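Kokell sells its sorting kit as a two-finger gripper, a wrist camera and a licence for the Flatus control software. The arm is not included. I fitted the kit to an arm we already had and set it to sorting toy building bricks by colour, a job with hard plastic parts, plain shapes and few surprises.

Fitting took one morning. The mounting plate lined up first time, but the cable is too short for an arm with a long reach and I had to order an extension.

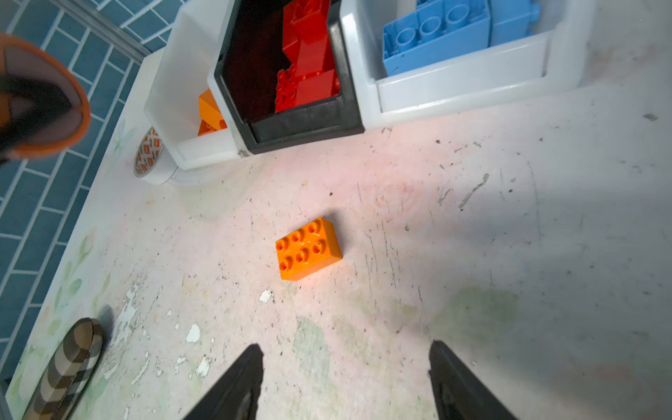 Calibration is done from a menu and asks for 138 poses. It cannot be paused. If it fails near the end, it starts again from the first pose, and mine failed once. The manual covers this in a single line.

I logged 809 attempts over the trial. Bricks lying studs up gave the least trouble. Those on their sides were the weak point - the fingers tended to close on a corner and turn the brick before gripping it.
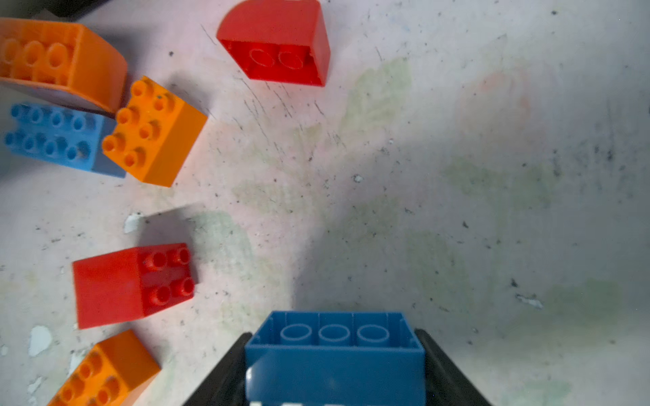

Grip force is set on a scale from 0 to 800. I left it at 300 for everything. Higher values made the fingers slower to release, with no gain in hold that I could measure.

Flatus exports its logs as plain text, a point in its favour. The colour thresholds have to be typed in by hand, and the software forgets them after an update.

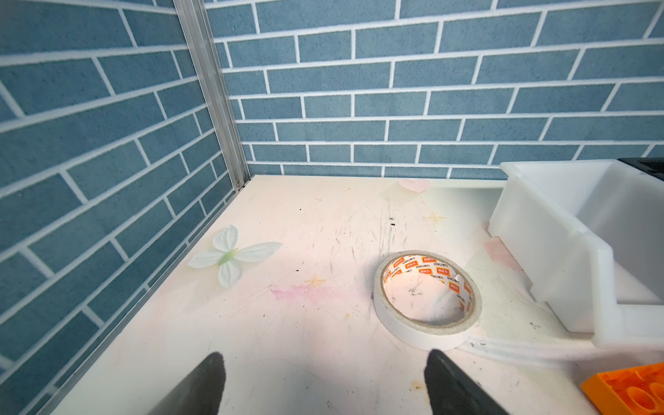
Brodie Pirihi disagrees on that last point: the thresholds do survive an update if the profile is saved under a new name first, and the short cable is the better reason to hold off buying.

I have not tested the profile fix. The longer cable is listed for April.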